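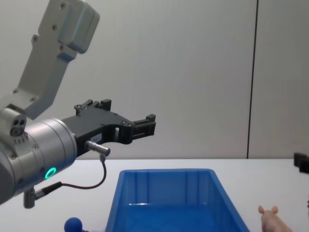
About Frandsen

Frandsen rents sets of toy animals to preschools, daycare centers and speech therapists. A set goes out in a plastic bin, stays with the customer for a term or a full school year, and comes back to us to be checked, cleaned and made up again.

Andri Bühler started the business after working as a preschool teacher. Her classroom had one shared box of animals that was used every day, and by March of most years half the farm was missing and the rest had lost ears. Buying new ones came out of the same small budget as paint and paper. She began lending her own collection to two other classrooms in the building, kept a list of what went where, and later turned the list into a company.

Waldemar Jabłońska joined when the collection outgrew her garage. He runs the sorting room and the deliveries. Between them they decide what goes into each set and what gets retired.

What we rent

We have two lines. Jisska is the small set, with 20 animals, meant for one table of children or a therapist's office. Bastik is the classroom set, with 40. Both mix farm, forest and savanna animals. Customers can ask for farm only, and a lot of toddler rooms do.

The animals are all large enough for children who still put things in their mouths. We don't include fences, trees or other small accessories. They get lost first and they make the count at the end of term harder for the teacher.

Our stock list currently stands at 1,571 animals. Horses and cows are the most requested. We never seem to have enough pigs.

How a set is checked

Every bin that comes back is checked on a plain white table. We tried doing this on a wooden bench and small parts were too easy to miss. On white, a chipped hoof or a flake of paint shows up right away.

The animals are checked for cracks, sharp edges, bite marks and worn paint. A figure with a crack is taken out of stock. One with light wear goes back in, since children don't mind a lion with a faded nose and neither do we. After that comes washing in warm soapy water, a rinse, and a full night on the drying racks.

Sets are then put together from the list. We lay the larger animals down on their sides first 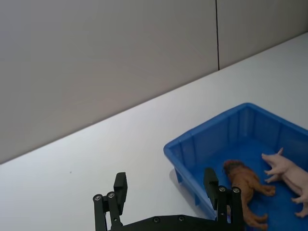
and fill in with the smaller ones after that, so legs and tails aren't bent under the weight of the others. A tail that spends a summer pressed against the side of a bin will stay bent. The paper list goes in last, on top, with a line for each animal and a space to tick it off.

The bins

We use open plastic bins with a wide lip. Teachers told us lids disappeared within a week, so we stopped supplying them for classroom use and now fit a cover for transport only. The driver takes it away at delivery. A child can reach into an open bin without help, and cleanup at the end of the morning goes faster when there is nothing to close.

Customers keep the bin for the whole rental. Please don't stack full ones.

Where we are

Our sorting room is in Adard, on the ground floor, with parking at the side door. Local schools are welcome to collect and return their own sets. Call first so that someone is there to meet you – the room is small and we can't always take a return at the same time as a delivery is being loaded.

Common questions
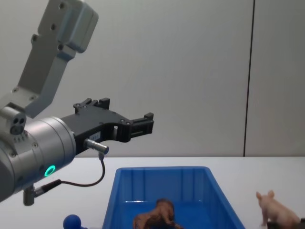 What happens if we lose an animal?

One or two missing from a classroom set is normal and we don't charge for it. If more than that are gone, we send a short list with the replacement price of each, and you have until the end of the next term to find them. Many do turn up, usually in the sandbox or in a coat pocket.

Can we swap a set during the year?

Bastik customers get one swap included. Let us know two weeks ahead.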